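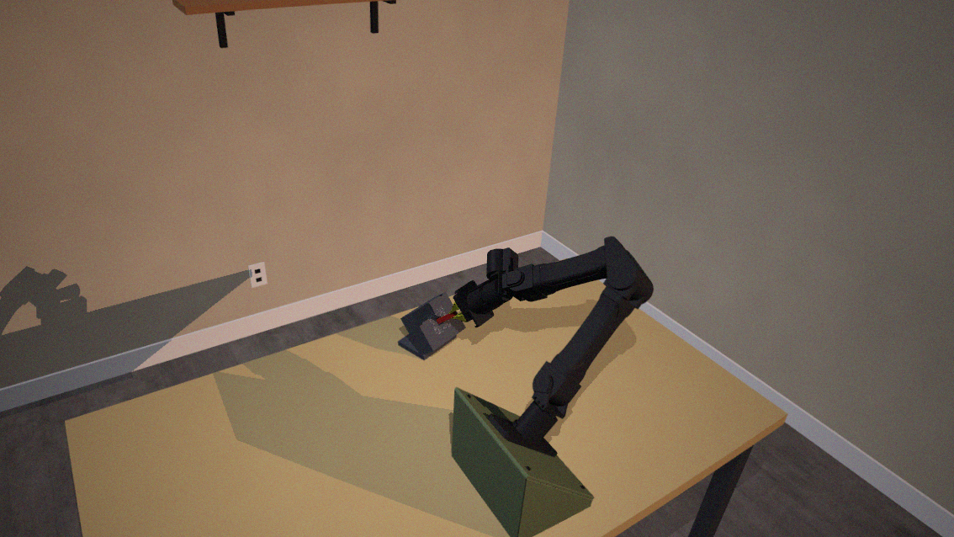 Home | Rooms | Prices | Questions | Find us

2022-08-09
By the Azar House office

Questions from our guests

When can I come to my room?
The rooms are ready from two in the afternoon. If your train comes earlier, you can leave the luggage with us and walk in the town. Please write your name on the paper label.

Is breakfast in the price?
Yes, for all rooms. It is served in the dining room on the ground floor. For guests who leave very early we prepare a bag with bread, cheese and fruit, but you must ask for it the evening before.

How do I come from Weltesbridge station?
Take bus 56 in the direction of Zalport and get off at Resel Church. From the stop you go back a little to the bakery and turn left. The house has the number 142 over the door. On Sundays the bus does not go, and then a taxi is the best choice.

Can I park my car?
We have two places in the yard and we cannot keep them for anybody. In the street the parking is free in the evening. Please do not stop in front of the bakery, they get deliveries during the night.

Do you accept dogs?
Small and large dogs are welcome in the garden rooms. They may not come in the dining room. Cats we do not accept, I am sorry.

I must cancel. What do I pay?
Until two days before your arrival you pay nothing. After this we ask for the price of the first night. If you are ill, telephone us and we will look for another date together.

Is the heating on in April?
Yes, but it is lower at night. There is a second blanket in the wardrobe, on the upper shelf.

Can I pay with a card?
You can pay with a card or with cash when you leave. Cheques we do not take any more. The local visitor tax is already in the price of the room, also for children.

May I use the kitchen?
The big kitchen is only for the staff. Upstairs in the corridor you find a kettle, cups and a small fridge for all guests. Please put your room number on your food.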